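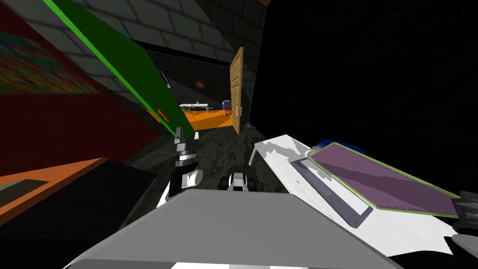

## Two hours of driving a robot that isn't there

I spent an afternoon last week teaching a simulated robot to tidy a simulated house, and I've been in a mild sulk since.

Some background for anyone who came here for the bike posts. Hikix is a small outfit in Arkville that pays people by the session to steer robots remotely. Most of their work now happens in simulation. You sit at a desk with a headset and two hand controllers, you move the virtual arms through some household chore, and the software saves everything you did. The recordings then go off to train a model that is supposed to do the chore by itself. Jayson Cruzado, who I used to work with at Talavera, runs the sessions there and had been asking me for months to come and try it before writing another grumpy paragraph on the subject. So I went. This is several grumpy paragraphs.

My room had a dark floor, a green panel leaning in from one side, a doorway through to another room with a floor so orange it looked like a sports court, and a white table with a tray on it. On the tray, or across it, was a thin stick with a yellow tip that I took for a pen. The task was written in one line at the top of my sheet: put the pen flat in the tray. There was also a big purple tablet partly on top of the tray, and the sheet didn't mention that at all.

I asked Jayson whether I was meant to move the tablet first.

"Do what you'd do at home," he said.

At home I'd pick up the pen with my fingers, and it would take less time than reading the sheet.

### What the work is like

You get used to the controllers faster than I expected. I'll give them that. Squeeze the trigger and the gripper closes, turn your wrist and the wrist on screen turns with it. The lag was small. After ten minutes I'd stopped thinking about which hand was which, and I can see why people come out of a first session impressed.

Then you try to pick up something thin. There's no feeling in your hands at all, so you're guessing from the picture whether the fingers are around the pen or next to it. I closed on nothing again and again. When I did get hold of it, I had it too near one end, and it swung down like a clock hand and caught the rim of the tray. Physics in this thing is mostly fine until two hard edges touch, and then it gets nervous. The pen buzzed. I let go.

By the end I had recorded 94 attempts, of which Jayson's software kept 74. The other twenty were thrown out for drops, time limits, or what the log called "operator hesitation," and I'd like to state for the record that hesitation is how I do most things.

### Where I stopped nodding along

My complaint isn't that it's hard. Lots of worthwhile jobs are hard and dull. It's what the 74 are supposed to be examples of.

The idea is that a person shows the robot how a task is done and the robot picks up the skill. But by my thirtieth attempt I wasn't showing it how a person puts a pen in a tray. I was showing it how a person with numb hands, who has worked out which approach angle keeps the physics calm, gets a kept recording. I came in from the left every time. I squeezed early. I lowered the pen much further than I needed to before letting go, as a drop meant starting over. If the model learns from me, it learns all of that as well, and I don't see how it sorts out which parts were the task and which were me gaming the software.

I put this to Jayson over a vending machine coffee. His answer was that they use many operators, so everyone's bad habits wash out. Maybe. But every operator has the same controllers and the same jumpy physics, and four of us compared notes at the break. We had all found the same trick. That sounds to me like one bad habit with a large sample size.

He also said the rooms get shuffled – colors, furniture, lighting, where the door is – so the model can't just memorize one table. I did see this. My second room had a different floor and the table had moved. I'm less sure it matters as much as they hope. A real kitchen isn't hard because the walls might be red. It's hard because the drawer sticks and somebody left jam on the handle, and I never met any jam.

### The part I can't argue with

To be fair to the place, nothing got broken. Resley, where I did a day of this last February with a real arm, had me pushing the thing along by hand for a mug task, and we lost 2 mugs and most of the morning to recalibrating. At Hikix, I could drop the pen all afternoon, press a button, and have it back. If you want thousands of recordings, I understand why you'd do it this way. The pay is also better than I'd been told, and the chairs are good.

Jayson showed me a clip of a trained model on an older task, moving a block between two plates. It worked. It worked again with the plates swapped. Then I asked to see the plates stacked, and he laughed and said that was next quarter.

He has invited me back to see the pen task once it's trained. I said yes on the condition that I get to place the tablet myself, anywhere I like, and he has agreed to this in writing. If it comes in from the left and squeezes early, I'm going to ask for royalties.

*31 May 2026. Comments are open, but please read the older post on the Resley day before telling me I've never touched a real one.*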